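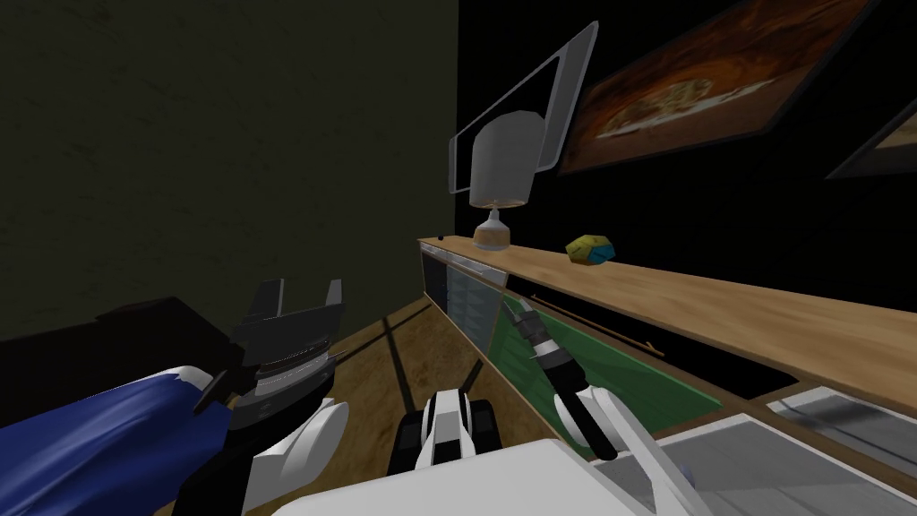

Small kitchens, dark walls

When we moved our office to Prolloditz last year, many readers wrote to us about paint. The flats in this part of the town are old, the kitchens are narrow, and the usual advice is to paint everything white. I followed this advice for 19 years in three different homes. This spring I stopped.

The change began with the winter survey of our newsletter. We received 323 answers, and 200 of them came from people who cook in a room with one window or no window at all. The most common complaint was the same: the white walls look gray from October until spring, and every spot of oil can be seen from the door.

So in May I painted one long wall in my own kitchen with a deep green from Droreo. It needed three coats. The first coat looked terrible, with stripes everywhere, and I went to bed quite unhappy. After the third coat the color became calm and even, and the old cupboards looked better beside it than they ever looked beside white.

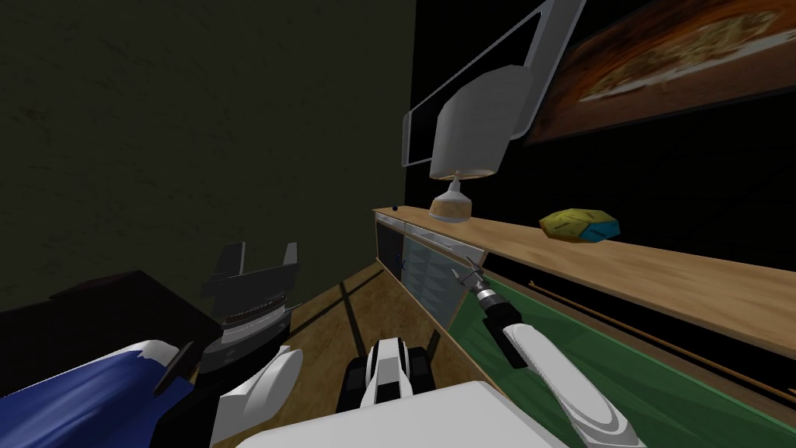
A few things I learned, and I share them because the shop did not tell me. Dark paint shows every hole in the plaster, so fill the holes and sand them before you open the can. Ask for a washable finish, but not a shiny one. A shiny dark wall reflects the ceiling light and makes your eyes tired. And please paint a large piece of cardboard first and move it through the room for some days. My favorite color in the shop was almost brown in my evening light - I was glad that I bought only the small sample.

Light is the other half of the work. One strong lamp in the ceiling is not enough with a dark wall. Two or three weaker lamps, placed low, do much more.

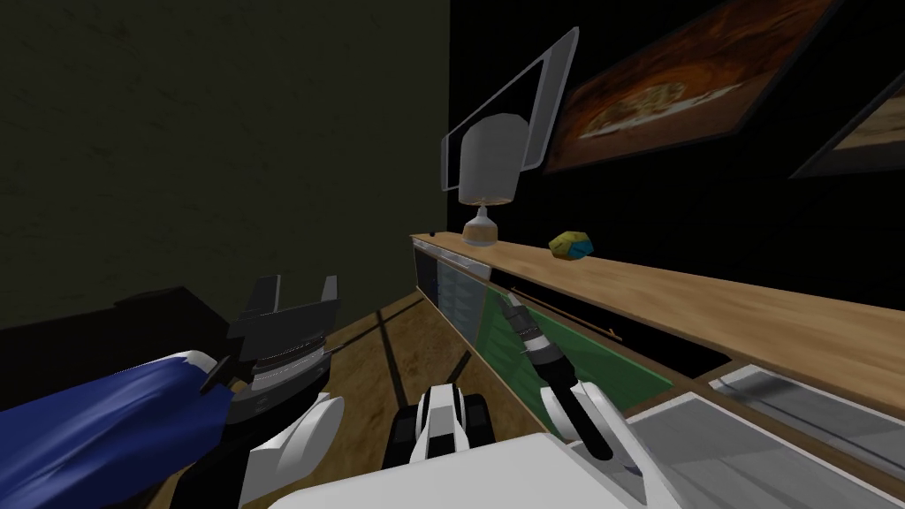

Dark green and black walls with a white table lamp.

The color cards from Droreo can be picked up at our desk in Cusard Street until the end of the month. If you have already painted a dark kitchen, write to us and tell us which color you chose and whether you would choose it again.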